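The Mornov Inventory

Item 1. The upper level, railing to wall. Svenja Ruchti wrote this at the top of the form and underlined it. The form had been issued by the Erkar office in January 2021 and allowed one line per object. Her aunt's estate contained 168 objects, by the office's figure.

The procedure was simple. Set the object on the table. Open anything that opens. Record the contents. Close it. Godelieve Van Acker, who had the second copy of the form, was to check each line and initial it.

They began with the white box and the clear cup. The cup was entered as "cup, clear plastic, labeled." Godelieve asked whether the label had to be copied out. Svenja consulted the instructions, which did not mention labels.

"Write 'labeled,'" she said. 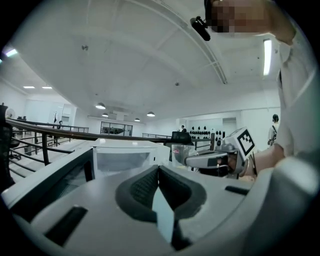 The clear cup and the white box, upper level, by the railing.

The pitcher took longer. It was glass, with a loop handle, and Svenja remembered it. In the house at Detus it had stood on the sill with water in it, and her aunt had poured from it left-handed, with two fingers under the base. The form had a column for condition and a column for value. Svenja wrote "sound" in the first. In the second she wrote 2, then struck it out and wrote 100, then struck that out as well.

"You can't leave it blank," Godelieve said.

"I haven't. There are two numbers in it."

Godelieve initialed the line.

The butter presented a classification problem. It was on its yellow dish at the side of the table, and the dish was an object under the terms of the form. The butter was a perishable. Perishables belonged to a separate sheet, which the Erkar office had not sent. Svenja entered the dish and put the butter in the margin, in brackets.
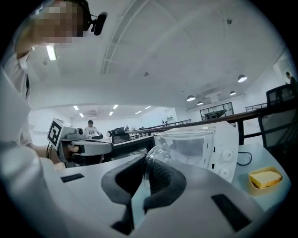 Glass pitcher, and the butter on its yellow dish.

The white appliance was the last entry on the page. Her aunt had bought it from a man in Eren and had called it the oven on some days and the machine on others. Svenja did not know which word the office would accept. She wrote "appliance, white, with door."

"Contents?" Godelieve asked.

Svenja opened the door and reached in. The interior was deeper than she had expected. She kept her arm there for a while, moving from the back wall to the left side, then to the right, in the order the instructions gave for drawers and cabinets.

"Contents," Godelieve said again, with her pen on the column.

"Give me a minute."

The artificial flowers had not been assigned a number. Godelieve turned to a new page and wrote them in while she waited.
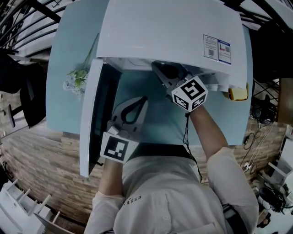 Who keeps the completed form?
The Erkar office keeps the first copy. The second stays with the person who initialed it, and Godelieve Van Acker has hers in a drawer, with the last line of the first page still open.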